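Comer fora | Novidades da vizinhança

Plandolitz abre em março e já pede que confiemos

Quem acompanha esta rubrica sabe que desconfio de restaurantes que mandam um manifesto antes de mandarem a ementa. O Plandolitz mandou dois. O primeiro falava em "regressar ao gesto", o segundo anunciava a abertura para 11 de março, na antiga retrosaria ao fundo da rua, com 56 lugares e um forno que, segundo o texto, "dita o ritmo da casa". Preços, nem um.

O projeto é de Eusebio Ospina e Lucie Caron, que se conheceram na cozinha do Flurncombe, quando o Flurncombe ainda servia almoços. Ele tratava dos pratos quentes, ela da pastelaria. Agora juntam as duas coisas num sítio que serve pequeno-almoço, fecha a meio da tarde e volta a abrir para jantar, cinco noites por semana. Já vi este horário ser tentado três vezes no bairro. Duas das casas desistiram dos jantares antes do verão e a terceira desistiu de tudo.

Falei com Ospina por telefone. É simpático, responde ao que lhe perguntam e não finge que inventou a comida. Quando insisti nos preços, disse que o menu de almoço ficará "abaixo do que as pessoas temem", frase que anotei e que não consigo converter em euros. Confirmou depois que o jantar terá 8 pratos fixos, com mudanças de duas em duas semanas, e que não haverá menu de degustação. Ponto a favor.

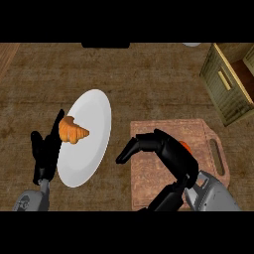

Croissant num prato branco oval.

A pastelaria é o que mais curiosidade me dá, e também onde o discurso mais se estica. Caron garante que toda a massa folhada será feita na casa, todos os dias, por ela e por mais uma pessoa. Folhar massa para dois turnos, com uma equipa de duas, é trabalho de madrugada sem folgas. Perguntei o que acontece quando uma delas adoecer. "Nesse dia há menos", respondeu. É uma resposta séria, e gostava de a ver escrita na porta em vez do manifesto.

Há ainda a questão do dinheiro. A campanha de apoio que lançaram em setembro juntou 1.773 pessoas, e cada uma tem direito a um pequeno-almoço oferecido. Basta fazer a conta - com 56 lugares, são mais de trinta salas cheias a comer sem pagar. Iker Alcaraz, que gere a sala e antes esteve no McKinnon, diz que os vales serão distribuídos ao longo do ano e só aceites com marcação. Os apoiantes com quem falei não sabiam da marcação. Convinha avisá-los.

Não tenho nada contra os três. O Flurncombe dos bons tempos devia muito a Ospina, e as tartes de Caron faziam-me atravessar a cidade à chuva. Mas uma cozinha boa na casa dos outros, com as contas pagas pelos outros, prova pouco sobre a seguinte. Vou lá ao fim do primeiro mês, sem aviso, e pago a minha conta.

As reservas para jantar fazem-se só por telefone, durante a tarde. Ao pequeno-almoço não há reservas, salvo para quem tem vale. Cães, apenas na esplanada, quando a licença chegar.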